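Caring for souvenirs and printed matter from old churches and monuments
Household tips, updated 5/5/21

Many of us come home from a journey to old churches, monasteries and fortresses with a bag full of paper: entrance tickets, folded plans, postcards, a small guide book with a soft cover. After some years these things become yellow and bent. With a little care they stay nice for a long time.
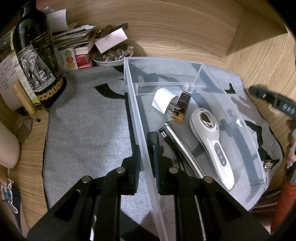
Sorting the paper

Start with clean, dry hands. Cotton gloves are not necessary for ordinary tickets and you feel the paper worse with them. Take out all paper clips, staples and rubber bands. Rust from a staple goes through 5 or 6 sheets and it does not come out again.

Tickets on shiny thermal paper will fade whatever you do. Make a photocopy on normal paper in the first weeks and keep the two of them apart. My ticket from the fortress at Lollodach is now completely white, and only from the copy I know what I paid.

Flattening a folded plan

Open the plan slowly and lay it between two sheets of white blotting paper. Put a heavy book over it and leave it for 11 days. Do not use the iron, also not on the lowest setting, if the plan has colour printing. For a very stubborn fold you can leave the plan overnight in the bathroom after somebody had a shower, and then press it.

Where to keep it

A wardrobe in the middle of the home is better than the garage or the space under the roof. In January my garage is so hot that the glue in guide books becomes soft, and the pages of the one about the Naseri cloister fell out in one piece. Also avoid the wall behind the bathroom.

Keep postcards standing, like in a card file, and not too tight. Large plans should lie flat. Envelopes should be acid-free, and a packet of 500 from the stationery shop will be enough for the whole family – ask for the ones without a plastic window.

Candle wax on a guide book

This happens more than you would think if you visit churches. Let the wax become hard, put the book in the freezer in a closed bag for 2 hours, and lift the wax with the edge of an old plastic card. A greasy mark can remain. Cover it with cornflour, leave it for one night and brush it off with a soft brush. The cover of my Umer cathedral guide still has a grey shadow, but one must look for it.

Small stones, tiles and medals

Please do not take stones from monuments. For medals and small tiles from the gift shop, a dry cloth is mostly sufficient. Vinegar eats the glaze on cheap tiles, and metal polish removes the dark colour in the deep parts of a medal, so the figure is then hard to recognise. If a tile has a felt backing, keep water away from it.

Writing on the back

Use a soft pencil, 2B is good, and write the place and the year near the edge. Ballpoint presses through to the front side. I wrote "Tokeck, bell tower" with a ballpoint on my best postcard, and the letters are visible in the sky over the tower.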